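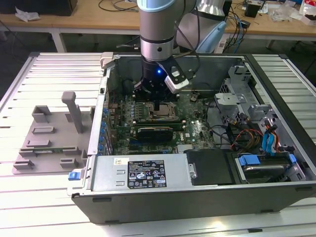 Stripping an old Dell tower for parts, the quick version

2018-11-19, Imogen Sowerby

Did another of these last night and figured I'd write down the order I go in before I forget it again. It's for the older business type towers, the ones with blue plastic tabs all over. Yours may be laid out a bit different. Same idea.

You need: Phillips screwdriver, a small tray or egg carton for screws, paper towels, rubbing alcohol, a few antistatic bags. Masking tape and a pen. Phone for pictures.

1. Power off. Really off.
Shut down, pull the cord out of the wall, then hold the power button in for a few seconds. Check the board before you touch anything. Little light still on = still getting power, go find the cord. Wait till it's dark.

2. Lay it flat.
Side panel up, on a bench or table, not carpet. Pop the panel. Touch bare metal on the case. Do that again every time you walk off and come back.

3. Take pictures of the wires.
Way more than you think you need. Then tape flags on anything you'll want to plug back in. I skipped this once on a Komel office machine and spent most of an evening guessing at front panel wires.

4. Hard drive.
Blue handles are your friend. Unplug the SATA cable and the power plug first (pull on the plug, never the wire), then squeeze the handles and lift the tray. Label the drive and put it somewhere it won't get knocked. If it's somebody else's computer, ask about the files before you wipe anything!

5. Cards.
Open the blue latches at the slots. Graphics card usually has a second little catch at the far end of its slot, feel for it and press. Pull straight up, both hands, no wiggling side to side. Bag it.

6. Memory.
Push the clips out at the ends and the sticks pop up. Hold by the edges.

7. Air shroud, if there is one.
Black plastic thing that sends air over the cooler. Lifts off or unclips. Don't force it, they crack, and replacements are silly money for what they are.

8. Cooler and processor.
Go slow on this part. Loosen the cooler screws a little at a time, corner to corner. If it feels glued down, twist it gently, dont yank. Wipe off the old paste with alcohol.

Then the lever next to the socket: push down, out to the side, and up. Lift the metal bracket. Take the chip by its edges, straight up, nothing sliding or dropping. On a lot of these the pins are in the socket and they bend if you breathe on them. Put the plastic cover back over the socket if you've got one.

9. Power supply.
Unplug everything it feeds, including the small square plug by the processor that everyone misses. Undo the screws at the back, press the release tab, slide it and lift. Do NOT open the power supply itself. Ever. Keep it whole or recycle it whole.

10. The board.
Only if you need it out. Screws all go in one section of the egg carton. Lift one edge, ease it clear of the back ports, and watch for a wire you fogot.

Leftover metal goes to the scrap place in Flurnham, they take bare cases on weekday mornings. Vik wants any working memory, so save it for him.

Next one up is a small form factor, tighter inside, will post if it goes any different.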